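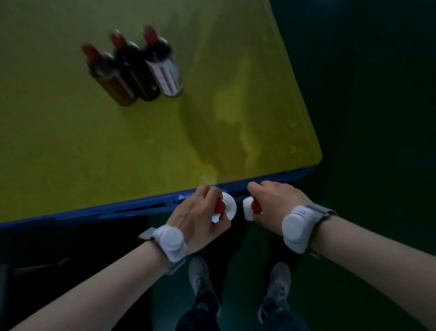 Three bottles on the table and the two grips, one for each hand.

I promised to my old colleagues that I would write something about the change at Erside, and I have waited too long with it. So, 7/12/23, a rainy evening, the kids are in bed, and I will try.

For those who don't know the place: Erside takes in mixed bottles from shops and restaurants, checks them, sorts them and sends them on. I have worked there on the hand line for 13 years. The hand line is simple to explain. You stand, you take a bottle, you look at the neck, you turn it, you look at the label, you put it where it must go. After some months your hands know the bottle before your eyes do. A chipped neck you feel with the thumb. I was proud of this, maybe more than I said at home.

Since last September the robots from Feltia do the biggest part. There are five of them on the line where we used to stand with two teams. They are not fast, this surprised me. A good sorter in the morning is faster. But they are the same at the end of the shift as at the beginning, and a good sorter is not. The best day of the old line was 2641 bottles for our team, and we talked about it for weeks. Now such a number is on the screen and people walk past it to get coffee.

What changed for us? First, the sound. On the old line there was talking all day, about football, about somebody's kitchen, about the manager. Now the people who remained are spread out. One person looks after the machines, one handles what the machines refuse, and some of us do what is called teaching. You do the movement with your own arms and the system, Clavorix, learns from how you did it. Pick up, turn, lay down, stand up again. Then again from another side.

I did not want to do the teaching in the beginning. It felt like writing the exam for the one who will take your chair. My wife said I should at least try it before I complain, and she was right. It is strange work, but it is not bad work. For the first time in all these years someone asked me how I hold a bottle and why. I had to think about it for a whole evening. I hold it low, near the base, when I don't trust the neck. I had never said this in words to anyone.

It also makes you tired in a new place. On the line my back was tired. Now it is my head, because every movement must be clean – if you are lazy, you teach lazy. In the first week I did over 300 repetitions that they threw away later. Too quick, they told me. I was working like a man who wants to finish, and the machine has no wish to finish.

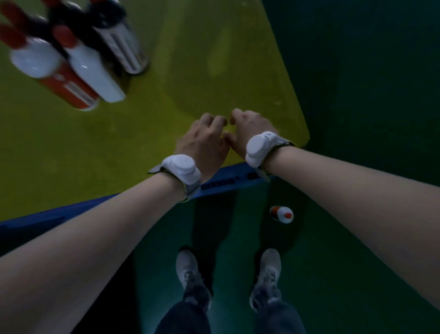

Bart Mulder thinks I am too kind about all this. In his opinion the company got our experience for the price of a normal shift, and a person who teaches should be paid as a teacher, also later, when the robots are still using what he showed them. He told me that learning from us is fine, but then our names should be somewhere in the contract.

I have no good answer for Bart. The hourly pay for teaching is a little higher than on the hand line, this is true, but it stops when the teaching stops. We asked about it at the last meeting and the reply was that it will be looked at. I have heard this sentence before, about the heating.

Not everyone stayed, and this must be said too. The temporary people were not called back. Two of the older ones took the money and left early, and one of them seems very happy with his garden. Some went to Naciri, across the canal, where sorting is still done by hand. I hear that Feltia has visited there also.

For the young ones I am less worried than I was. They learn the screens quickly, they are not afraid to stop a machine and open it. Me, I still look at the red button two times before I press it. But last week the new girl came to me with a bottle that the line had refused, and asked what was wrong with it. I put my thumb on the neck and gave it back to her so she could feel it also.

Next time I will write about the shift plan, because there is a new one again and I don't understand it yet.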